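Section 3: Hanging and Balancing Your Fluneck Carousel Stand

You have now unpacked the stand, found the small bag of parts taped under the box flap, and thrown away the silica packet. If you also threw away the bag of parts, see Section 10, Replacements, and write to Gelgate. They are used to it.

3.1 Before you start

Pick a spot at least a forearm's length from the stove. The Fluneck does not mind heat, but nylon spoons do, and they will droop over the burner with no thought for your evening plans.

Wipe the counter. The felt ring under the base grips a clean surface and skates on a floury one.

CAUTION: Do not lift the stand by its hooks. They will hold a ladle. They will not hold a ladle, a stand and your confidence.

3.2 Fitting the pole

1. Set the base on the counter, threaded hole up.
2. Lower the pole in and turn clockwise by hand until it stops.
3. Give it one more quarter turn with the short key. Kwan-ho Shek, who wrote the first edition of this guide, asked for half a turn, and we sold a lot of new bases that year.
4. Drop the crown over the top of the pole.
5. Screw on the knob. Finger tight will do.

Note: The crown should spin freely. If it grinds, take off the knob, lift the crown and look for the paper washer. It goes under the crown. Everyone puts it on top.

3.3 Loading

1. Hang the heaviest tool first.
2. Turn the crown half way and hang the next heaviest across from it.
3. Carry on, swapping sides, until you run out of tools or hooks.
4. Leave one hook free for whatever is in the dishwasher.

Tools with a hole in the handle hang best. Tools with a loop of string will also hang, and will swing for some time after you have left the room. 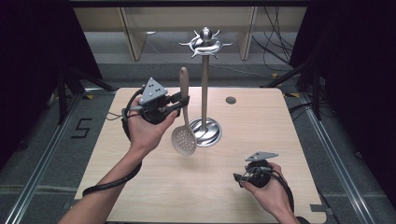
Long-handled tools need a little more thought. Check that the working end clears the base by a finger's width before you let go. If it touches, the crown will stop turning at that point every time, and you will hear it. Owners of the Dutness tall pole can skip this check.

CAUTION: Knives do not belong on a carousel. We should not have to print this, but we have read the mail.

3.4 If the stand leans

Turn the crown slowly and watch the pole.

If the lean follows the crown, the load is uneven. Go back to 3.3 and be honest about the meat mallet.

If the lean stays put, the counter is uneven. Slide one of the cork shims under the low side. A folded receipt also works and will outlast most cork.

Cleaning is covered in Section 4. Keep the short key somewhere you will remember in June.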